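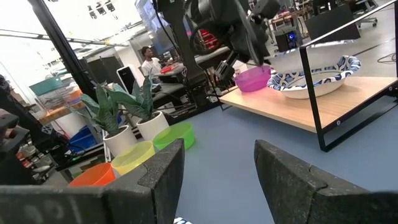 Household Sorting, Unit 2: Bowls and Cloths
Handout by Bonifacio Moya, revised 6/15/23

Start every sort with the bowls, as they take up the most room and decide where the rest can go. Group them by material first and by size second. Color is only a label. The orange, yellow and green bowls on the floor by the snake plants are see-through plastic and make one group, and the magenta one on the low table belongs with them even though it sits beside the large white bowl with the patterned rim. The white bowl gets its own place. In your notes, write the material first, then the color, then where the bowl was found.

Stacking
Largest at the bottom, rims level. If a stack leans, take it down and check for a bowl of another shape. Keep stacks out of walkways and clear of plant pots. For the shelf exercise in March we used a height limit of 370 mm, and the same limit applies in this unit. 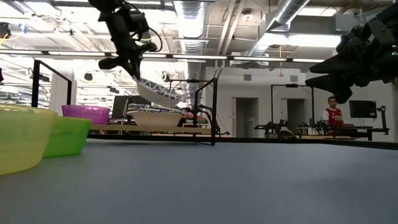
Cloths come after bowls. Pick a cloth up by one point and let it hang before you fold it - the folds drop out and you can see which way the fabric wants to go. A zigzag pattern like the blue one on the white cloth is useful at this stage, as the lines show whether an edge has curled under. Lay the cloth flat, smooth it from the middle out, fold in half, then in half again.

For next time: read Wieczorek, Unit 3, and bring one cloth no wider than 70 cm.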